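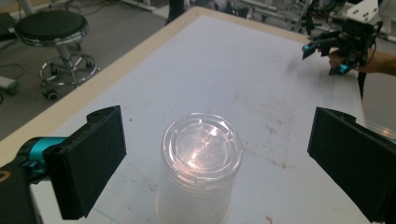
*Reading time: 4 minutes · 707 words*

# Limescale, lids and cloudy plastic: cleaning notes for hard-water kitchens

Cloudiness on plastic tubs, cups and lids has two common causes, and they need different treatment. The first is mineral film, left when hard water dries on the surface. The second is fine scratching, which is permanent. A drop of white vinegar will tell you which one you have. Leave it for 2 minutes, wipe and dry. If the patch is clearer than the area next to it, the film is mineral and will come off.

## Removing mineral film

Use plain white vinegar or citric acid. Citric acid smells less and takes up less room in the cupboard.

1. Dissolve one level tablespoon of citric acid in a litre of warm water.
2. Submerge the item fully. Weigh it down with a plate if it floats.
3. Leave for 12 minutes. A heavy film may need a second soak.
4. Rub with a soft cloth, then rinse under the tap.
5. Dry at once with a clean tea towel.

Step 5 is the one most often skipped. Air drying in a hard-water area puts the film straight back.

Do not mix either acid with bleach or with any cleaner containing bleach. Keep both off marble, limestone and worn enamel.

## Lids with ridges and grooves

Raised rings and rim notches hold grease that a sponge passes over. A soft toothbrush is the right tool. Work round each ring with washing-up liquid before the acid soak, as acid does little to grease. Where a lid has a removable seal, lift it out with the handle of a teaspoon, never a knife point. Wash the seal by itself and let it dry flat before refitting.

Black specks under a seal are usually mould. Soak the seal in a solution of bicarbonate of soda, scrub and inspect. If the specks have gone into the rubber, replace the seal.

Very thin disposable lids distort in hot water. Wash them by hand in lukewarm water or put them in the recycling, if your council takes them.

## Stains and smells

- **Tomato and turmeric.** Rub with cooking oil on kitchen paper, then wash with detergent. Place in direct sunlight for an afternoon. Turmeric fades well in the sun; tomato less so.
- **Onion and garlic.** Fill with a paste of bicarbonate of soda and water. Leave overnight with the lid off.
- **Coffee.** Fill with warm water and half a teaspoon of bicarbonate. Empty after an hour.
- **Label glue.** Oil first, detergent second. Avoid nail varnish remover, which can soften or mist many plastics.

Mpho Dlamini wrote in after the last set of notes to say that crumpled newspaper, sealed into a tub for two days, takes out the smell of fish. We tried it on one tub with smoked mackerel. It worked on the tub and failed on the lid seal, which had to go through the bicarbonate treatment as well.

## The dishwasher

Check the base for a dishwasher mark before anything else. If there is none, wash by hand. Marked plastics go on the top rack, clear of the heating element, with the open side facing down. Wedge small lids between heavier items so that the spray cannot lift them.

Film on every item in the load points to the machine. Check the salt, then the hardness setting, then the rinse aid, in that order. The Brarar machine in our test kitchen arrived on its softest setting and left a haze on glasses for a month. Annick Lefèvre found the adjustment on the back page of the manual.

Run the machine empty once a month at its hottest programme with 100 g of citric acid in the base. Clean the filter first.

## White worktops

Pale tops show ring marks sooner than dark ones. For routine cleaning, use washing-up liquid in warm water and dry with a microfibre cloth. For tea rings, apply a bicarbonate paste, leave for a few minutes and wipe off without pressure. Cream cleaners and the green side of a sponge dull a glossy finish, and the dull patch then stains more readily than before.

## Storage

Store tubs and lids apart, fully dry. Stand the lids on edge in a rack or a deep drawer, sorted by size. Tubs nested while damp will stick together and smell. To free two stuck tubs, put cold water in the inner one and stand the outer one in warm water.

*Notes by Aled Landeg. Corrections from Lungile Zulu. The next page in this set covers kettles and shower heads.*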